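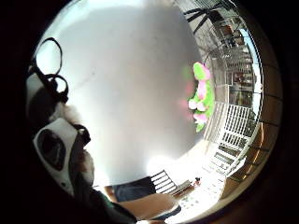

El peluche verde y rosa, con el balcón detrás y el ventilador en el techo.

Acta de la reunión del piso, 9 de febrero de 2025

Estamos Llinos Yorath, Hefin Beddoe y yo, que escribo porque me tocó (otra vez). Trevor avisó de que no venía y delega su voto en Llinos.

1. Peluches. Llinos quiere lavarlos todos antes de que vengan las visitas, Hefin dice que con sacudirlos en el balcón basta. ¡Media hora con esto! Al final votamos: se lavan a mano, en dos tandas, y el verde y rosa vuelve a colgarse donde siempre. Hefin pide que conste que votó en contra.

2. Ventilador. Las aspas las limpio yo, que soy quien lo propuso en noviembre y luego se me pasó. Llinos me deja la escalera.

3. Bote común. Quedan 27 euros. Ponemos 4 más cada uno para jabón y pinzas, y Trevor que lo pase cuando pueda.

4. Ruegos y preguntas. Hefin pregunta si las cajas de Rotorel pueden salir ya del pasillo. Sí, por favor, esta misma semana.

La próxima reunión, en la cocina. Llinos trae bizcocho.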